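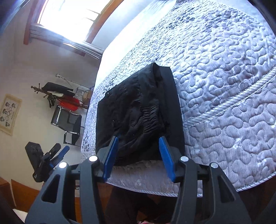

Section 4. Recording Immunization Exemptions and Exclusion Periods

4.1 Before you begin

This section applies to school health staff in the Femville district who use Clena to maintain student immunization records. It covers the entry of medical and religious exemptions, the opening of an exclusion period during an outbreak, and the return of excluded students to class. Routine dose entry is covered in Section 3.

You will need:

A Clena account with the Health Office role. Front desk accounts can view a student's status but cannot change it.

The signed exemption form (Form 1692), in paper or scanned form.

The student's district ID number.

Access to the Ilero message service, if notices are to be sent to families electronically.

Note: Clena stores the decision recorded on the form. It does not evaluate the reasons a family has given, and staff should not enter opinions about those reasons in any field.

4.2 Entering an exemption

1. Sign in to Clena and select Students from the left menu.

2. Enter the district ID number and press Find. Confirm the student's full name and date of birth against the form before you continue.

3. Open the Immunization tab and select Add Exemption.

4. Under Type, choose Medical or Religious. If the form shows both, create two separate entries.

5. Under Vaccines Covered, check each vaccine listed on the form. Do not use Select All unless the form states that the exemption applies to every required vaccine.

6. Enter the date of signature. For a medical exemption, enter the name of the health care provider and the expiration date, if one is given.

7. Select Attach and upload the scan. Both pages of Form 1692 must be included. The second page carries the parent's acknowledgment that the student may be kept out of school during an outbreak.

8. Press Save. The status line changes from Incomplete to Exempt – Pending Review.

Caution: Do not mark a student as exempt on the basis of a telephone call or an e-mail message. Until the signed form is attached, the record must remain Incomplete.

A pending entry is reviewed at the district office and is either confirmed or returned with a comment. Returned entries appear in the Action Needed list the next time you sign in. Correct the existing entry; do not create a new one.

4.3 Opening an exclusion period

An exclusion period may be opened only after the district office has received written direction from the health department. School staff cannot open one on their own authority.

1. From the Outbreak menu, select New Exclusion Period.

2. Choose the disease and the school or schools named in the written direction.

3. Enter the start date. Leave the end date blank unless the direction gives one.

4. In the Days Since Last Case field, enter the number given in the direction. The field accepts whole numbers up to 22. Longer periods must be entered by the district office.

5. Press Build List. Clena compiles the students at the chosen schools who have no recorded dose, no recorded history of the disease, and no laboratory evidence of immunity.

6. Review the list line by line. A student who appears in error should be flagged with Hold, and the reason entered in the comment box.

7. Press Submit. The list is locked and sent to the principal for signature.

Note: The list is built from immunity status alone. Students with a religious exemption, students with a medical exemption, and students whose paperwork is simply missing are shown together, in alphabetical order, and the type of exemption is hidden from the printed copy.

Note: On school computers, a list of more than 210 students is divided into separate files. Submit every file. 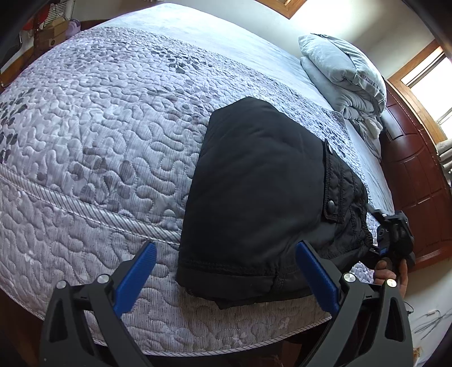

Figure 4-1. Folded black garment on a quilted bedspread.

4.4 Notifying families

Notices should go out on the same day the principal signs the list. Families who hold strong views about vaccination may already be concerned about how the school will treat their child, and the standard wording has been prepared with this in mind. Please use it without changes.

1. Open the signed list and select Notices.

2. Choose the language for each family. Clena fills in the language on file, which may be changed here.

3. For families with an electronic address, press Send Through Ilero. For all others, press Print. Letters are formatted for the Taipe label sheets kept in each health office.

4. Confirm that each notice includes the start date, the conditions for return, the name of a contact person, and the page on how to request a review.

5. Record any telephone conversation in the Contact Log. Enter the time of the call and what was requested. Keep entries brief and factual.

Caution: Never name the student or students who are ill, and never confirm a guess made by a parent. This applies to conversations at the front desk as well as to written notices.

An excluded student remains enrolled. Absences are coded H, do not count toward truancy, and do not affect eligibility for teams or clubs once the student returns. Participation in practices, games, and other school activities is suspended for the length of the exclusion. Teachers receive an automatic request for class materials by 3:00 p.m. on the first day.

4.5 Requests for review and legal correspondence

A parent may ask for a review of an exclusion at any time. Select Request Review on the student's record, attach the parent's letter, and press Forward. The exclusion stays in effect while the review is open.

If the school receives a letter from an attorney, a court paper, or a demand for records, do not answer it and do not edit the student's record. Select Legal Hold, which freezes the record as it stands, and forward the document to Gyu-bin Oh at the district records office. Edits attempted after a hold has been placed are refused and logged.

4.6 Returning a student to class

1. Open the student's record and select End Exclusion.

2. Choose the basis for return: Period Ended, Dose Received, Immunity Shown, or Review Granted.

3. Attach the supporting document. None is required for Period Ended.

4. Press Save and print the return slip for the front desk.

If a new case is reported before the period has ended, the district office resets the count and Clena issues an updated notice for each student still on the list. Students returned under Dose Received or Immunity Shown are not added again.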